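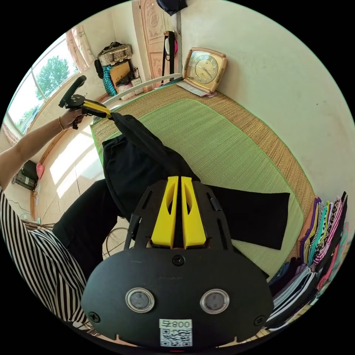 Vacancies > Music > Chorus and singers > Tenors and basses, winter production

Print this page
E-mail this page
Search vacancies: keyword, voice type or town Go

Tenors and basses for the chorus of a new opera

Gavard Opera is looking for tenors and basses to join the chorus for its winter production, The Salt Road, a new work in two acts sung in English. Rehearsals begin in October and the performances are in December. The posts are part-time and paid. Ref. 2151.

The company

Gavard Opera stages two productions a year, one from the standard repertoire and one that is new or seldom heard. The chorus is engaged afresh for each production. Many of our singers also teach, study or have day jobs, and most rehearsals are held in the evening for that reason. The spring production was Dido and Aeneas, which used a chorus of mixed voices and a small band. The Salt Road is larger. It has a full orchestra in the pit and the chorus is on stage for most of the second act.

The work

The chorus sings as townspeople in the first act and as a caravan of traders in the second. The writing for tenors divides into two parts and goes up to a B flat in the market chorus. The basses have a long unaccompanied passage near the end which sits low and needs steady tuning. There is some movement on a raked stage, including kneeling and carrying, but no dance. One tenor and one bass will be offered small solo lines as the Ferryman and the Second Guard. If you would like to be heard for either of these, say so on the form.

The vocal score is 90 pages in the chorus edition and will be sent to successful applicants in September. Music must be learned by the first production call and sung from memory after that.

Who should apply

We expect applicants to have:
- a secure voice that blends in a section
- good sight-reading
- some experience of staged work, whether professional, college or amateur
- clear sung English

A music degree is not needed. Applicants must be 18 or over on the first day of rehearsal and must already have the right to work in the UK. Singers who took part in Dido and Aeneas do not need to audition again but must still send in a form. We do not have vacancies for sopranos or altos this time.

Rehearsals and performances

Music calls are at Kahsay Hall, two evenings a week from 6.45pm to 9.30pm. Production calls move to the Gaven Theatre in November and include some daytime sessions. All chorus members must be free for the final two weeks before opening night, including both dress rehearsals. There are 6 performances. You may miss no more than two music calls, and please list any dates you already know about when you apply. Absence from a stage and orchestra rehearsal cannot be agreed except for illness.

Kahsay Hall has step-free access from the car park side. Backstage at the Gaven there is a lift to the dressing rooms but not to the band room.

Pay

The fee is £3000 for the whole engagement, paid in three equal parts: at the end of October, at the end of November and after the last performance. Travel within the city is not paid. Singers coming from further away can claim a standard class rail fare for the daytime calls. Costumes and shoes are supplied.

Auditions

Auditions will be held at Kahsay Hall in July. Please prepare two contrasting pieces, one of them in English and one from an opera or oratorio. You will also be given a short passage to read at sight and a few scales to sing. A pianist is provided. Bring a clear copy of your music, in the right key, with the pages fixed together. Each audition lasts twelve minutes. We do not accept recordings in place of an audition, but if you are working abroad in July please get in touch and we will try to find another time.

The panel will be the chorus master, Loukia Lambrakis, the conductor and a member of the staging team from Wuvach, who are making the production with us. Results are sent by e-mail within a fortnight. A short reserve list will be kept until the end of October.

How to apply

Fill in the chorus form and return it with a one-page CV listing your voice type, training and recent work. Photographs are not required. Mark the form with the reference number given at the top of the notice. Forms can be collected from the Gaven Theatre box office or requested from the chorus office, and should be back with us by noon on the last working day of June. Questions about the music should go to Loukia Lambrakis, and questions about pay or contracts to the company manager, both care of the chorus office.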